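Wilum Bedside Talking Board

Home > Patient communication > Boards and books > Wilum

Ward Pack: $1399
In stock at our Gullus warehouse
Made by Vostau

We have wanted to carry the Wilum board for ages, and now we do! If you have ever sat next to someone who is awake but can't talk (a breathing tube, a stroke, a jaw that has been wired shut) you know how hard it is to guess what they want. Are they cold? Does something hurt? Do they want the TV off, or do they want you to stop asking? The Wilum lets them point, look or nod their way to an answer, and it does it without a battery, a login or a charger that goes missing.

It's a stiff folding board about the size of a large place mat. Open it and you get 100 simple pictures with a word under each, grouped by color: body and pain on the left, feelings and people across the top, things around the bed on the right. The alphabet sits in the middle in big letters with plenty of space around each one, and that spacing really matters when a hand is shaky. Fold it the other way and you have just the eight things people ask for most, printed huge, for the first groggy hours after sedation.

What's new in this edition

Vostau has redrawn the pain page from scratch and it's so much better. There is a body outline, front and back, and a strip of words for the kind of pain: burning, sharp, dull, itchy, tight. The older board only had a number scale, which a lot of patients found hard to use when they were worn out. The "I want to ask about" row is new too, with pictures for tests, going home, my treatment, my family and what happened to me. We love that row.

The eye-gaze panel is now clear all the way through, so the helper can hold it up and see which corner the patient is looking at. It takes a few tries to get the hang of it, so do have a go with a coworker first (it's pretty fun). 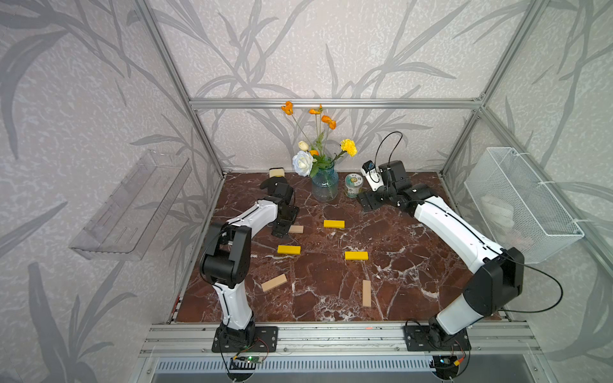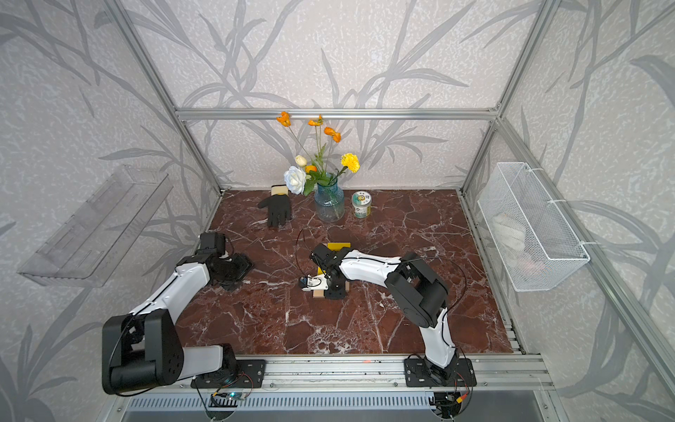
Both arms on the front rail, over the marble tabletop.

In the Ward Pack

Folding boards, full size
Clear eye-gaze panels
Pocket boards for transport and the recovery room
Bed rail clips, adjustable
Wipe-off markers
A wall chart for staff
Family guide, in plain English
Carry case with handle

Two languages can be printed side by side on every board. Pick them when you order and allow an extra week. If the language you need isn't on the list, write to us anyway, as Vostau adds more when people ask.

Cleaning

The surface is sealed with no seams on the face, so there is nowhere for dirt to sit. It takes the usual hospital wipes, and Vostau rates it for roughly 1000 wipe-downs before the print starts to dull. Let it dry open. Please don't put it in a steam sterilizer, it will curl and it won't uncurl! The clips come apart for washing.

Size and weight

Open: 17 by 12 inches
Folded: 8.5 by 12 inches
Pocket board: 4 by 6 inches
Corners: rounded
Finish: matte, so ceiling lights don't glare off it

For families

The family guide has become one of our favorite parts. It's a short booklet with large type, and it covers the things visitors tend to worry about: how to ask one question at a time, how to agree on a sign for yes and a sign for no, how long to wait for an answer (longer than feels natural), and what to do when your person gets tired or cross. There's a page on talking to someone who may not be awake at all, too. It makes no promises about what they can hear. It just gives you ideas for what to say, which is a comfort when you have run out of words.

The board doesn't replace a speech therapist, and if your hospital has one they should be the first person you show it to.

Choosing between Wilum and Abdel Hamid

We also stock the Abdel Hamid flip book, and people often ask which to get. The flip book holds more words and suits patients who will be using it for months, especially at home. The Wilum is quicker to pick up, everything is on one face, and a new nurse on a night shift can use it cold. Plenty of wards keep both.

Ordering and returns

Purchase orders are welcome. Ward Packs ship from Gullus in 2 working days, and single boards go out in the same box size, so shipping is the same. Unused boards can come back within a month as long as the seal on the case is intact. Boards that have been used with patients can't be returned, but if a hinge or clip fails, send us a photo and we'll replace the part.

The intro price holds until 31st March. The children's edition, with new drawings and a page about toys and pets, is due in July, and we can't wait to get our hands on it.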